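Unit 2 -- Storage Conditions for Small Collections

Students should read this handout before the April session, together with the Udden loan file.

## Light and handling

Most damage in a small museum is slow. Paper yellows, dyes fade, and glue dries out long before a visitor would notice. The Drutthorpe collection holds 2,430 items, of which 634 are works on paper. These are the first concern in any survey.

Clear boxes permit inspection without handling, but they give no protection from light. An object kept in one still needs a dark cupboard.

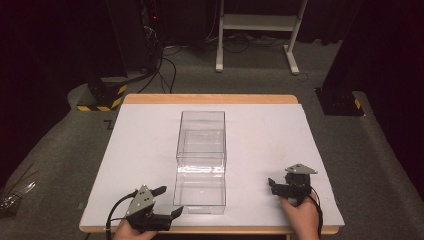
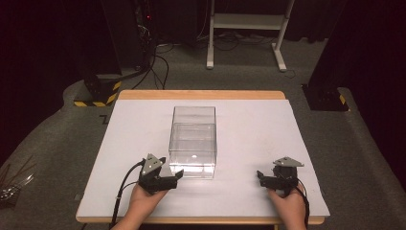 A clear box on a white surface.

## Humidity

Relative humidity should remain steady. A store that holds at 40 percent all year is safer for most mixed collections than one that swings between extremes. Metals prefer drier air; parchment and ivory do not. Where the two must share a room, as at Pudley, the metals are sealed separately with silica gel.

## Written work

Compare the Pudley and Imhof storage plans. State which objects in each are most at risk, and propose one change that requires no new equipment. Submit 2 pages -- floor plans are not included in the limit.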